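A Table, a Few Things, and Time to Look

Posted 1/29/18

When Hacer Kaplan moved her drawing class to Bremavley in October, she carried most of it in two bags. I met her in the back room of the Dorno building, where she prepares the tables before her students come. She speaks slowly and thinks before each answer.

"I do not bring beautiful objects," she told me. "A beautiful object makes people afraid. They draw a paper cup much better than a vase."

Her tables are dark, and she says this is important for beginners. On a dark ground, the eye finds the edge of a pale thing quickly. She likes plain wood and white paper for the same reason.

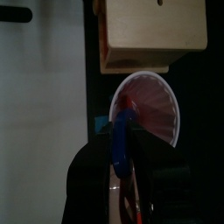
How long does a student stay with one object?

Usually the whole evening, and the next evening they turn it and begin again.

Hacer learned this method from her teacher, Taner Karakaya, in a workshop in Çetinkaya. He gave the class one spoon for a month. "I was angry with the spoon," she said, and laughed. "Then I started to see it."

A pleated cup is harder than it looks. The folds run from the rim to the base, and students want to draw all of them with the same dark line. She asks them to draw only the mouth of the cup first — an oval, leaning a little — and leave the folds for the end.

The class costs little to run. She began with 51 dollars for paper and markers, and the wood shop Prorwood lets her take small pieces from its box of leftovers. Last year she was offered a grant of 2,000 dollars, but it was for a bigger program and she did not accept it. "I would need to write reports," she explained. "I prefer to sharpen pencils."

For flat things she likes kitchen boards. A white board turned at an angle teaches perspective without any long words, and the hole for the hand gives a second shape to measure against the first.
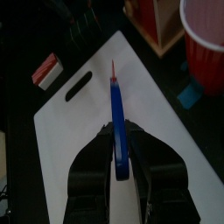 Blue marker over the white cutting board.

One of her students, Sumeya Moges, draws only with markers. She told me that a pencil lets her change her mind too often. Hacer does not argue with her. "With a marker you must decide," she said. "Some people need this, and some people need the eraser."

Before I left, she asked me to sit and draw a cup. My oval was too round. She moved my chair a little to the left and told me to look again.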